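Wrist view shows no parts in the simulated cell, is it the camera or the model?

Giver
8 comments · 2 shares

I look after one picking cell at Lundale and we've been told to prove every change in the simulator before touching the real one. Fine in theory. I've moved the wrist camera to the new mount position and now I get no part in view. The fingers are there at the bottom corners, open wide, and the rest is grey from top to bottom. The supplier, Jostness, says the cell file is "verified". I have heard that word from them before. I've reloaded it five times. Before I waste another afternoon, has anyone had this?

McKinnon
3 comments

Graphics driver. Update it and reboot. Ours did something odd last December and that cured it.

Algirdas Kalniņš
9 comments · 5 shares

I doubt it's the driver. A bad driver doesn't usually draw two tidy fingers, slots and all, and then forget the rest. Compare yours with this one, gripper open and nothing between the fingers:
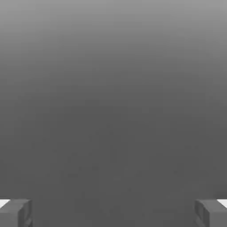

1. Look at the fingers first. If both sit in the bottom corners at the same height, I'd leave the camera angle alone for now. If one is higher, check the roll on the mount.

2. Open the object list and find your part. If it isn't listed, it was never loaded, whatever Jostness say. If it is listed, read its position and compare it with the gripper's. I've had a part saved in millimetres and loaded as metres, which put it well outside the cell.

3. Drop a plain cube straight under the gripper. If you can see the cube, the camera is fine and the fault is in the part file. If you can't, check the far viewing limit, then whether the camera has been told to ignore that layer.

Don't change the real mount on the strength of any of this. A clean view in the simulator tells you the numbers agree with each other, and I wouldn't trust it further than that until someone has put a ruler on the bracket.

Giver
2 comments

Part is in the list. Position looks daft. Will try the cube after lunch.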